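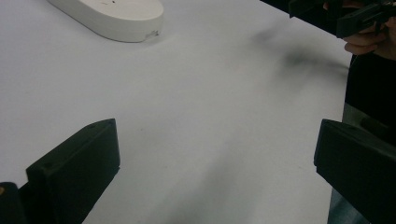

Step 4: Fitting and checking the fingers

Home Builds > Grippers > Set-up guide

Aug 14, 2021, by Toon Dekker

Right, the fiddly bit's behind you and both hand-held grippers should be in one piece. I build mine in the shared workshop at Clemthorpe, on the big white table, and I'd pick a pale surface if you've got one. Black fingers show up a treat against it!

1. Slide the left finger on with its flat inner face pointing at the other finger. Put the screws in from the top, finger-tight only for now.

2. Do the same on the right. The slanted faces go on top (I had one upside down for most of April, so do check).

3. Open the jaws all the way and look down between them. The two inner faces should match. If one leans, back its screws off, nudge it square and tighten again.

4. Set the grip limit to 20 on the Nirum board. Mine came set to 6, and it would hardly hold a sponge.

Note: if you're using the older Szilágyi board the scale is different, and you want 1,008 instead. Ineke Hoekstra worked that one out for me, thanks Ineke.

CAUTION: keep your own fingers out of the jaws when you first switch on. They can snap shut before the board has found its zero.

5. Now try a pick-up. Use something smooth with rounded ends and come at it from the side, with the jaws wide open. Go slowly, and stop if the finger tips scrape the table.

6. Repeat with the second gripper. Get somebody to hold it at the far side of the table while you work yours, and you'll soon spot if one closes later than the other.

Note: don't practise on anything you're fond of. Plaster and pottery chip at the rim very easily, and I've swept up plenty of both.

Once both grippers pick up and let go cleanly, nip the screws up tight and go on to Step 5, the wrist strap.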